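首页 厨房 工作台 收纳 清洁 旧文章 联系

白色的东西放在一张桌子上，怎样不乱

2024年10月19日，星期六
作者：Zamfira Tănase

我的工作桌上白色的东西很多。盒子是白的，杯子是白的，电线也是白的。刚买的时候我觉得白色干净，放在一起应该好看。用了一个冬天以后，我常常找不到东西，因为从远处看，它们变成一片。我的中文老师Ruoxi Long来我家吃饭，她说这叫“眼花”。我把这个词写在本子上，然后开始想办法。

下面的方法我都在自己的桌子上试过。我的桌子吃饭不用，只用来修小东西、包礼物、看电脑。如果您的桌子也要吃饭，请先看“厨房”那一页。

先把桌子分成前面和后面

高的、不常移动的东西放在后面，例如屏幕。矮的、每天要拿的东西放在前面。这个道理很简单，但是我以前做反了：我把盒子放在后面，拿剪刀的时候手要从屏幕旁边伸过去，有一次碰倒了一杯茶。

屏幕前面最好留一个手掌的空地方，不放任何东西。擦灰的时候，抹布可以直接走过去。

中间的地方是做事情用的。做完一件事，中间要空出来，再做下一件。我承认这一条我不是每天都做到。

盒子上面可以放什么

很多文章说，盒子上面什么也不要放。我不完全同意。小桌子没有那么多地方，盒子的盖子也是一个平面，不用很可惜。我的规则是：盒子上面只放轻的，而且一只手就能拿走的东西。一个小杯子可以，一叠书不可以。

如果盒子上面放杯子，杯子里面不要装水。装夹子、橡皮筋、短铅笔都好。开盒子以前，先把杯子放到左边固定的位置。我是用右手开盖子的，您如果用左手，请反过来。

盖子很滑的时候，剪一小块防滑垫放在杯子下面。我用的是铺抽屉剩下的那种，颜色不重要。不要用双面胶，拿下来的时候会留下黄色的印子，我用酒精擦了很久也没有擦掉。
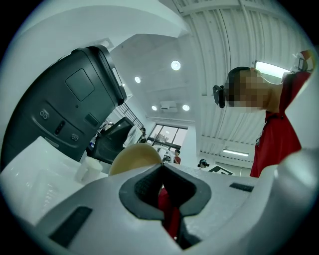 小杯子立在白色盒子上，屏幕在后面。

圆的东西最麻烦

方的东西可以靠着方的东西。圆的东西靠着什么都不稳，还会在中间留下空的角，灰尘最喜欢这样的角。圆环也是一样，立着占地方少，可是它会走；躺着不会走，可是占地方大。

对于碗一样的圆形物，我的办法是把口向下放。这样里面不进灰，也不会有人顺手往里面丢硬币和收据。我的丈夫以前每天丢，现在他丢在门口的盘子里。

对于圆环，有下面几个办法，您选一个：

一、靠在墙上，前面放一个比较重的东西挡住。重的东西可以是胶带座。

二、挂起来。墙上的挂钩要看清楚能承受多少重量，不要只看包装上的图。贴好以后等30个小时再挂东西。包装上写的时间可能短一些，我还是愿意等。

三、躺着放，把圆环里面的地方也用上，比如放线团或者卷尺。我夏天用这个方法，冬天不用，因为冬天桌子上要放灯。

给白色的东西做记号

这是我花时间最多的一部分。开始我买了标签机，打印出很漂亮的字。字太小，站着看不见，要弯下腰去看。后来我改用彩色的纸胶带，在每个盒子的右下角贴一条，长度2厘米就够了。绿色是电线，红色是针线和剪刀，蓝色是纸和信封。家里别的人不需要会看我的中文，也不需要会看我的母语，看颜色就知道。

贴胶带以前，用干布擦一下盒子。半透明的盒子，记号也可以贴在里面，这样不会被手磨坏。但是如果盒子装得很满，里面的东西会把胶带刮下来，那还是贴外面。

朋友Jade Catterall不喜欢胶带，她在盒子里面放一张彩色的纸，从外面能看到颜色。她的办法比我的好看，换起来也快。缺点是纸会滑到底下去，要折一个边卡住。

买什么盒子

我的大盒子是在Stetano买的，49元一个，盖子是分开的，没有扣子。我也看过499元的一整套，里面有抽屉和轮子，店里的人给我介绍了很久。我没有买。我的桌子放不下抽屉，轮子放在桌子上也没有用处。

买以前请量三个地方：桌子的深度，屏幕底座前面剩下多少，还有自己坐下以后手肘的位置。第三个地方我第一次没有量，所以盒子一直顶着我的胳膊，后来只好把它给了孩子装积木。

如果店里灯很亮，白色和米白色很难分清。请把盒子拿到窗户旁边看。我有两个盒子就是这样买错的，放在一起，一个看起来很旧，其实它们是同一天买的。

清洁

白色的塑料用温水加一点洗碗液，软布擦，再用干净的湿布擦一遍。不要用钢丝球。圆珠笔的印子可以用白色橡皮先试，轻轻地擦，不要来回太快。

黑色屏幕只用干的软布，先关机。关了以后灰尘看得更清楚，所以我总是早上开机以前擦。喷雾不要直接喷在屏幕上。深灰色的机器外壳，有孔和缝的地方，用软毛刷子顺着一个方向刷。我用的是一把没有用过的化妆刷，比超市的清洁刷软。

浅棕色、米黄色的物件，手印不明显，大家容易忘记擦它。我把它和白色的一起擦，同一块布，最后擦它。

两个人一起收拾的时候

一个人站着，一个人坐着，比两个人都站着好。站着的人负责从盒子里拿东西，坐着的人决定放哪里。如果两个人都决定，会吵架。站着的人不要弯腰太久，可以先把盒子拿到桌子的边上来，长袖衣服请把袖子卷起来，袖口很容易带倒小杯子。

收拾以前先说好什么时候结束。我们家的规定是听完一张唱片就停，没有放好的东西先放进一个空盒子，下次再分。这个空盒子平时就在桌子下面等着。

读者来信

Melquiades Rosales先生问，杯子里的夹子总是缠在一起怎么办。我的回答：夹子不要装满，到杯子一半的高度就好。如果还是缠，换成浅一点的杯子，或者把大的和小的分开。

Eliseo Lozano先生写信说，他的圆环太重，挂钩掉下来两次，墙皮也掉了。请不要再挂了，用第一种办法，靠墙放。墙皮怎么补，我十二月会写一篇，现在我还在和我自己的墙练习。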